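Ball, Basket, Repeat: A Winter at the Vernlow Bench

Gallery / Projects / Teaching by Hand

My grandmother taught me to fold dumplings by standing behind me and moving my fingers until I stopped doing it wrong. She would have understood this project at once, and she would have wanted to know why it needed a budget.

The idea behind Vernlow is simple enough to fit on the back of a parking ticket, which is where Eero Kiiskinen first wrote it down. A person picks up a pair of grippers, one in each hand, and does a small chore with them. The chore is recorded. Do that enough times and you have a pile of demonstrations that a robot arm with the same kind of fingers can learn from. No joystick, no headset, no arm to haul around by the elbow. You just do the thing, with worse hands than the ones you were born with.

We began in January with a list of household jobs that looked reasonable on paper. Folding a dish towel was on it. So was hanging a mug on a hook, and so was opening a jar, which three of us tried and none of us will discuss. Seija Vuorinen, who runs the recordings and has the patience of a parked truck, crossed out most of the list and wrote "ball" at the top.

The ball job goes like this: there is a ball on the table and a little green plastic thing with a grid in the bottom. The ball goes in the green thing. It comes out again. A four-year-old could do it, although a four-year-old would not do it 700 times, and would not keep the elbows in while doing it. Elbows matter. A demonstration where the operator leans across the table and blocks the view with a forearm goes straight into the folder marked Romine, after the town where Eero once got a rental car stuck in a car wash.

A few from the bench:
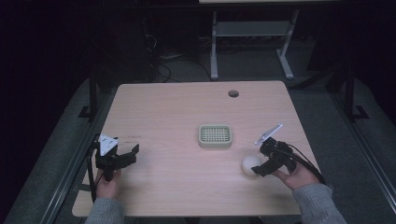
One gripper down by the ball, the other waiting on the left. The green basket sits between them with no opinion.

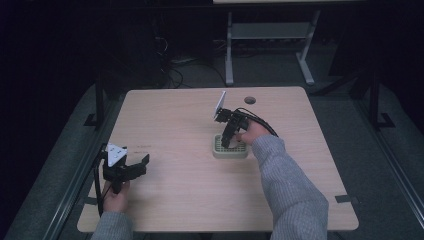
Right hand in the basket, left hand on standby. Sweater sleeves are not part of the protocol.
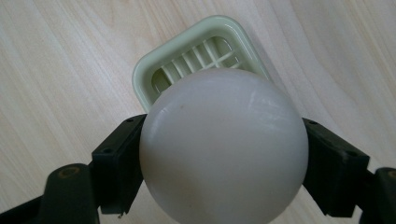

The ball as the gripper gets to know it, at very close range.

The odd part, for anyone who has only used their own fingers, is how much you lose. You can't feel the ball slip. You squeeze too hard for the first hour because you don't trust yourself, and too softly for the second because you do. By the third you have developed a style. Seija is against style. The robot will copy whatever you do, including the little flourish at the end that you didn't know you had, and she once spent an afternoon going through a batch of mine asking what exactly I thought I was waving at.

Then there is the question of the idle hand. Put a ball and a basket in front of somebody and they use one hand, and the other hangs around like a cousin at a wedding. We argued for a week over whether to record it at all. Eero said a robot with two arms needs to know what the spare one should do, even if the answer is "stay out of it." He won, mostly by saying it again every morning until we gave in. So the idle hand gets held still, on purpose, which is harder than it sounds. Try it with an itchy nose.

By the end of the first stretch we had 826 recordings, of which 381 survived Seija. The rest were dropped for leaning, for rushing, for bumping the basket and pretending it was meant, and in one case for sneezing. I thought that was strict. Then we trained on everything, just to see, and the arm learned to come in low, bump the basket, pause, and go around. It had our manners exactly. We went back to the 381.

Results, for those who scrolled down for them: with the clean set, the arm put the ball where it belonged in 44 of 50 tries. Of the six misses, four were near ones, and two went off the far side of the table at a speed I had not thought it capable of. The ball from the second of those was found a few days later inside Eero's boot.

We also tried the other way of teaching, the remote control kind, on an arm lent to us by Laaksonen. You move a small arm at your desk and a big one across the room does the same. It is wonderful fun and terribly slow. My best run took longer than making a sandwich, and I know because I was hungry the whole time. For anything where the arm's own reach matters, I would still pick it. For balls and baskets, give me the grippers and a chair with a decent back.

Some notes for people planning to try this at home, or at whatever you call the place where you keep your table:

Mark where things start, then change it. If the basket is always in the same spot, you have taught the robot about the spot.

Tie up the cables on the side you drink coffee on.

Twenty minutes at a go is plenty. After that you start talking to the ball.

Swap operators. Seija's demonstrations are short and neat, Eero's look like a man defusing something, and the arm did better with both than with either.

Next up is Jitutwood, our name for the round with wooden blocks, which have corners and therefore ideas of their own. Seija has written the list for it already. It has one item on it, and she has asked me to keep my elbows in.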